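# About Ratbridge

Ratbridge is a robotics workshop that builds and services handling equipment for small manufacturers. We started in one unit on Plurnik Road with 4 benches and a rented forklift. We still have the benches. Most of our work is fitting arms and hands to jobs that were set up for people, such as sorting, loading and packing parts.

## Open day

Every August we open the shop floor to the public. Last year 200 people came through. Visitors walk the floor in small groups, and each group stops at seven stations. At most of them something is running. At the Dirken station we put a robotic hand through its grips and talk about what the fingertips can and can't hold. Questions are welcome at any point, and the staff who do the work are the ones who answer them.

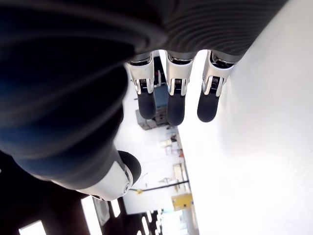
*Three fingers and a thumb, with black rubber tips and small springs at the finger joints.*

Children under seven need to stay with an adult on the floor. Wear closed shoes. Parking is behind the Greco building, and the entrance is the side door facing the lot.

## Visits during the year

Schools and companies can also book a weekday visit. A visit takes a morning and includes a demonstration. If you are thinking about automating a job, bring a few sample parts and we will go over them with you. We don't charge for this. Write to the front office with your group size and two or three dates that would work.

Page updated Jan 7, 2020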